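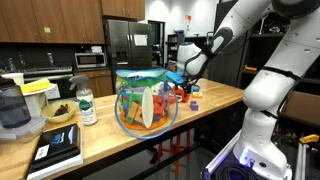 Lumturie Karagiannis used to spend her mornings at Sardale putting toys back where they came from. The company tests household robots in a rented kitchen, and for every attempt a machine made at tidying up foam blocks, a person had to untidy them first. She did this 405 times in July. Her degree is in structural engineering.

Now an arm does the resetting as well. It lifts the blocks out, drops them on the butcher block, then picks them up again, and Karagiannis watches from a desk with her coat on, the heating having been set by someone who sits elsewhere.

"I thought I'd miss it," she says. "I don't miss it."

What she has in its place is a queue. When the gripper closes on nothing twice in a row, the software, called Prornby for reasons that left with a former employee, stops and sends her a message. She looks at the camera feed, decides whether the trouble is the block, the lighting or the arm, and types a note. On a good shift there are six notes. On a bad one she gets up and moves the thing by hand, and the log records this as an "operator assist," a phrase she has asked twice to have changed.

Jean Ritchie, who runs the floor, had ten people on resets last year and has two now. Most of the others moved to writing up failures, at slightly better pay and with much worse posture. Arvid Lindqvist quit to teach middle school shop. He told Ritchie he wanted to be around people who put things away badly on purpose.

The lunch rule has changed too. Staff could always use the kitchen between noon and one, but the arm works straight through – so the microwave is open to anyone willing to stay clear of the arm and reach.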